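November
Lulent Press Office
Reading time: 5 minutes

Lulent opens parts service for older control panels at Fludbridge

FLUDBRIDGE, November. Lulent has opened a parts matching and supply service for the push-button switches used on older machine control panels. The service runs from the company's Fludbridge warehouse and covers 483 switch assemblies, including many that are no longer listed in current catalogs. Orders placed through existing Lulent accounts are accepted now.
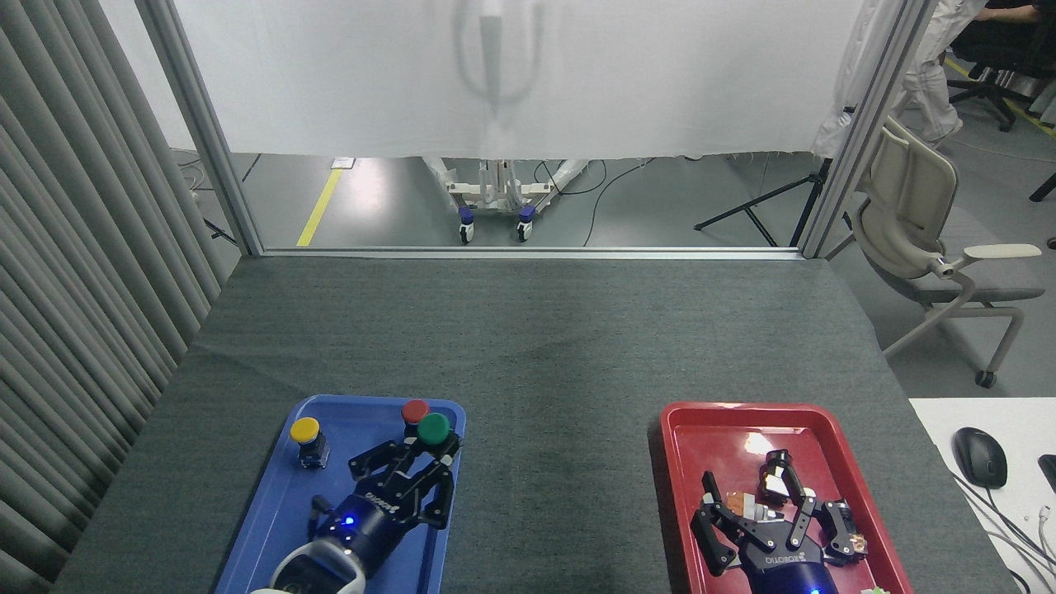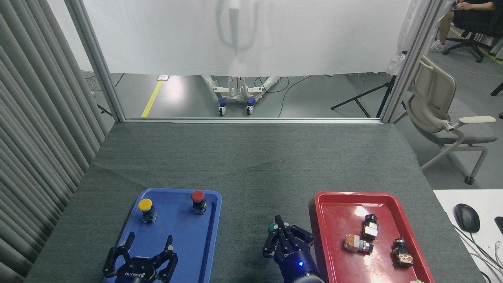
The service was set up to deal with a common problem in plant maintenance. A switch fails, the part number on the housing can't be read, and the panel drawing gives a number that was withdrawn years ago. The customer then has to match the switch by size, cap style, and contact arrangement. Color helps less than might be expected. A yellow button and a red button, like those in the blue tray, can be told apart at a glance, but two switches with the same cap color may have different contacts and may need different panel holes. For this reason the Fludbridge catalog treats cap color as its own field and does not use it to pick the switch body.

How parts are matched

A customer can send in a part number, a set of measurements, or the failed switch itself. Where a number is supplied, it is checked against the Lulent cross-reference list, which gives the current part and any change in depth behind the panel. Depth is recorded because older enclosures often have little room between the contact block and the wiring channel.

Where only measurements are supplied, Lulent asks for the panel hole diameter, the panel thickness, the cap diameter, the operating action (momentary or maintained), and the number and type of contacts. Normally open and normally closed contacts are listed separately. A measurement form is available from the Fludbridge desk and can be filled in by hand.

A failed switch sent to Fludbridge is measured, its contacts are identified with a meter, and the result is entered on a match sheet. The sheet is returned to the customer with the proposed replacement. No part is shipped until the customer has approved the sheet in writing. Samples are kept for 12 weeks and then recycled, unless return was requested when the sample was booked in.

Stock and assembly

The 483 assemblies are built from a smaller set of caps, collars, and contact blocks, which are stocked as separate items. Caps and blocks can also be ordered alone. Customers who only need a new cap should state whether the existing cap is a push fit or a threaded type, as the two are not interchangeable.

Assemblies are put together to order. Each one is operated by hand and checked for continuity in both positions before packing. The check result is printed on the bag label together with the part number, the contact arrangement, and the assembly batch. Seals are fitted at Fludbridge where the part calls for them. Locking rings are supplied in the bag and are not tightened onto the switch, so they can be removed without tools at the panel.

The largest order the desk will accept without a scheduled delivery plan is 300 assemblies of one type. Larger orders are handled by the Lulent project office, which will agree on ship dates in stages.

Panel records from Ankrah

The cross-reference list includes data taken over from Ankrah, the panel building firm whose service records Lulent acquired earlier this year. The Ankrah records cover panels supplied to packaging, water treatment, and timber sites. They include hole layouts, legend plate text, and original parts lists. Customers with an Ankrah panel can quote the serial number from the plate on the enclosure door, and the desk will look up the original switch list.

The records are not complete. Some panels were changed on site after delivery, and those changes were not always reported to Ankrah. Lulent therefore asks customers to confirm the hole diameter and contact arrangement even where a serial number has been found. A mismatch between the record and the panel should be reported to the desk so that the entry can be corrected.

Ankrah legend plates are also available again. Text is engraved to order, and the plate material and letter height follow the original drawings. Plates with text in two languages can be supplied at the same price as standard plates.

Trelta storage labels

Lulent is also releasing Trelta, a label set for maintenance stores that keep switch parts in bins or drawers. Each Trelta label carries the Lulent part number, the cap color written as a word, the contact arrangement, and the older part numbers that the item replaces. Writing the color as a word is intended to help staff who have difficulty telling some colors apart, and it also avoids errors under poor lighting.

Trelta labels are printed on matte polyester with a removable adhesive. They are supplied in sheets for the standard drawer sizes used by Lulent, and a blank version is available for parts from other suppliers. Label files can be downloaded by account holders who prefer to print their own.

Limits of the service

Emergency stop devices are supplied only as complete assemblies. Lulent will not supply caps or contact blocks on their own for these devices, and it will not approve a match from measurements alone. Replacement of an emergency stop device should be carried out by a qualified person and followed by a function test of the full stop circuit.

The service does not cover illuminated switches with transformer blocks, key switches, or switches for use in areas with explosive gas or dust. Requests for these items will be passed to the general sales desk.

Availability

The Fludbridge desk is open during normal warehouse hours. Requests with a valid part number received before noon ship the same day if the assembly is in the standard list. Match sheets for samples received by Friday are issued in the following week. Prices are shown in the account portal and include assembly and continuity checking. Carriage is charged separately.

Lulent supplies switches, terminals, and enclosure parts to maintenance teams and panel builders.

Contact: Lulent Press Office, Fludbridge | © Lulent. All rights reserved. | Back to top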